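4. How far can the campaign biographies be trusted?

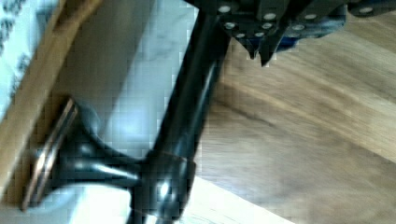
Figure 4. Gripper above a wooden floor.

Claims that the short lives of candidates sold before an election shaped how later biographers wrote about them rest on thin evidence. Nishimura compared 17 such books with the full-length lives that followed and found many shared stories. We doubt that this shows borrowing. A story about a poor boyhood could have come from family letters, a local paper or the candidate himself, and Nishimura's method cannot tell these apart.

The Tatthorpe collection is often cited in support. It holds nearly 400 items, but most are reprints, and only 100 have a known printer. Grandano treats every reprint as a separate witness, which inflates the count badly. When we removed the reprints, the pattern he reports for childhood scenes mostly went away. It held up somewhat better for war service, where the wording is sometimes close enough to suggest copying. Even there we would want to see the drafts.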